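Navigation: Home | Syllabus | Handouts | Problem Sets | Contact

Handout 6: Moisture Movement in Heated Rooms
Building Physics, Bristholm Evening Program
Last updated: August 2023

6.1 Scope

Section 5 covered steady heat loss through walls. The present section adds water vapor. Students should be able to read a vapor table, find a dew point, and say whether a given surface will collect water.

6.2 Storage in furnishings

Room air holds little water compared with the solids around it. Wood, paper, wool and cotton take up vapor when relative humidity rises and release it when humidity falls. Knits respond quickly because air reaches most of the yarn. Dense finished wood responds slowly, and a gloss coating slows it further.
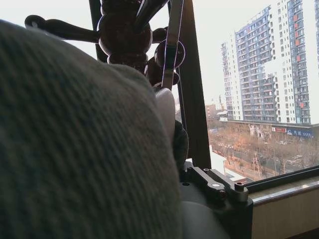
Fig. 6.1. Ribbed knit fabric and turned wood.

The term "buffering" is used for this exchange. It delays a humidity peak and lowers it. It does not remove water from the room.

6.3 Sources

Treat each source as a rate in grams per hour. For the Prencombe worked problem, the total source rate is 435 g/h with the room occupied. Cooking and drying clothes are entered as separate short loads. Do not average them over the day, or the peak disappears. 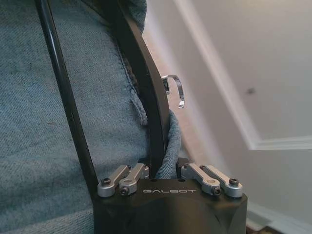

Removal by ventilation is the air change rate times room volume times the difference in vapor content between inside and outside air. In cold weather the outside term is small, so a modest air change rate removes a large amount of water.

6.4 Surface temperature

Condensation begins when a surface falls to the dew point of the air touching it. Find the dew point first, then the surface temperature from the resistance ratio in Section 5. The usual weak points are glass edges, window frames and outside corners. 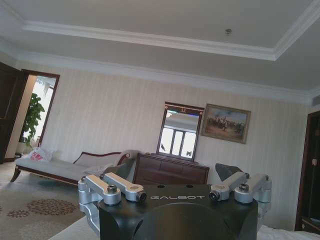
Internal surface resistance is higher where air is still. Heavy curtains and furniture set close to an outside wall both lower the wall temperature behind them. Use the Stendix sheet for corrected values; the uncorrected table will give answers that are too warm.

6.5 Windows in winter

Take indoor air at 18 °C and check the pane, the pane edge and the frame separately.
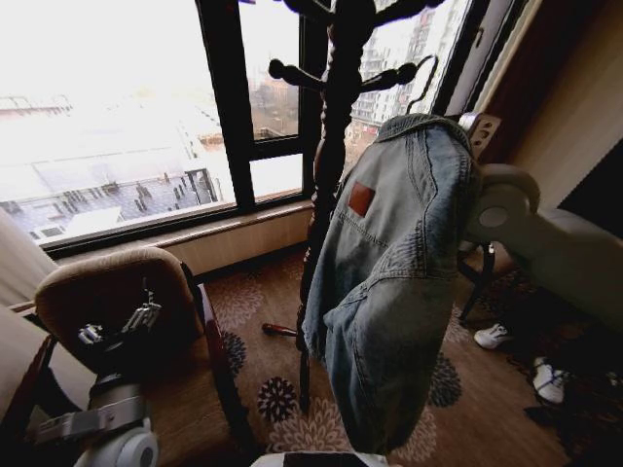 A sill that projects well past the heater deflects warm air away from the glass. The effect is largest at the bottom edge, where the pane is already coldest. Repeat the check with indoor air at 16 °C and the same vapor content. Show both results on one sketch.

Related handouts
Handout 5: Steady Heat Loss
Handout 7: Air Leakage
Woldemariam Problem Set, Part 2

Back to top | Previous | Next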